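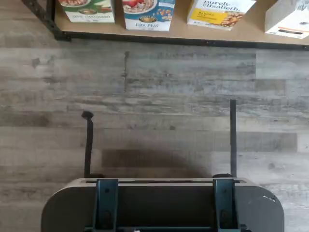 Tessa Kordell

The toaster was a box again. I'd gone out to refill my coffee, and when I came back the perception log said box, box, box, box, all the way down my screen, with the confidence creeping up every time like it was talking itself into it.

"It's a toaster," I told the laptop. (I talk to the laptop. Everyone at Wimon talks to their laptop, it's basically the company culture.)

I'd been at it since lunch. The software was called Skumix, and I'd written the part in the middle, the part that takes what the cameras think they see and hands it to the planner as a list of shapes it can either grab or stay away from. It's not a glamorous part! People who come by for demos want to hear about the arm, or about the learning, and then there's me, holding a napkin with a drawing of a coordinate frame on it.

So the toaster was a box. Fine. I could live with that, because you can pick up a box. What I couldn't live with was what it did after it let go.

It should have gone straight to the shelf. That was the whole task, toaster first, then cereal. Instead the arm would stop in the air for three seconds, and the planner would throw out its path, make a new one, and throw that one out too. Then it would go and do the job perfectly, as if it had only needed a minute to itself.

My first guess was Stileck, our collision checker, because my first guess is always Stileck. I turned off the padding around the shelf boards and the pause stayed. I turned the padding way up, and the planner decided the entire kitchen was solid and there was no point in going anywhere, and the pause was, I guess, permanent. I put the padding back.

Then I replayed the recordings on Erdős, which is the big computer under my desk that keeps my feet warm from October to April. I ran 500 replays with the arm switched off, just numbers chasing numbers, and ate crackers over the keyboard. Not one pause. Every single path came out clean on the first try, and I sat there feeling like I'd taken my car to the mechanic and the noise had stopped in his parking lot.

I hate that feeling. I sort of love it too. There's a stretch of the evening where everybody has gone home and it's only you and the bug, and you start to feel like it knows your name.

I wrote up what I had for the team channel, kind of a long message, with charts, and a paragraph in defense of my shape list that I probably should have cut. The short version was that the planner kept changing its mind about the cereal, and I wanted to make it commit. Pick a path, lock it, go. 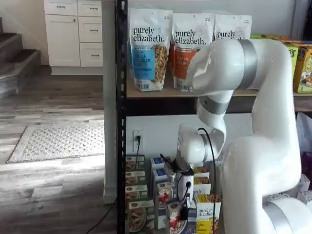

Don't lock anything, the first reply said, it's changing its mind because you keep handing it a different shelf, so go look at the timestamps.

I had looked at the timestamps. I typed that I had looked at the timestamps. Then I deleted it and went and looked at the timestamps.

The camera frames were stamped when they arrived and the arm's joint positions were stamped when they were measured, and between those two there was a gap of 265 milliseconds. When the arm was still, who cares. When the arm was moving, the wrist camera's view got pinned to a spot the wrist had already left, and every cereal box it saw got pinned wrong right along with it. So the planner would get a shelf, and then the same shelf shoved over by a few inches, and then another one, and it would very sensibly start over. It waited until the pictures stopped arguing. My replays never showed it because the replay tool lined up all the clocks before it started. I knew that. I wrote the replay tool.

The fix was four lines, and one of them was a comment.

I pushed it a little after 10 and ran the whole thing from the top, standing next to the stop button in my socks. The arm put down the toaster and swung over to the shelf without stopping. I'd gotten so used to the pause that I flinched.

Then I kind of missed it? I'd spent all day thinking of it as hesitation, and I had a little story going about a careful machine that wanted to be sure. I stood there a while with my hand over the button. It did the next one, and the one after that.

I went back to my desk and answered the message in the channel. I wrote "clocks," and then "thank you," and then I scrolled up and took out the paragraph about my shape list.

The log was still going in the other window. Box, it said. I opened a new ticket for the toaster and went to find my shoes.

Filed under: Short Stories, Machines & Code
4 min read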